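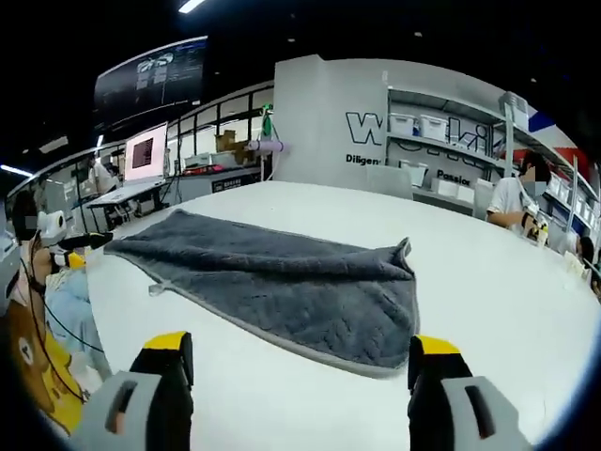 Gray towel, lighter binding, loop at the edge

Which way do you fold towels with a hanging loop?
Asked by Rustenura, Wednesday

I've got a stack of gray towels like this one, with a little light gray loop on the edge, and my folding is a mess. The binding makes the corners pop up and the loop always ends up poking out of the pile. Do you tuck it in or leave it out? My shelf is pretty shallow, if that matters.

2 answers

Dwight Desjardins
Lay it flat, loop side toward you, and smooth the corners down first. Fold the loop edge in to the middle, bring the other side over it, then fold in half. Loop's inside, pile looks great! If it's still too deep for your shelf, go in 3 the long way (I do that with bath sheets).

skarkon51
i just roll mine. or hang them up, thats what the loop is for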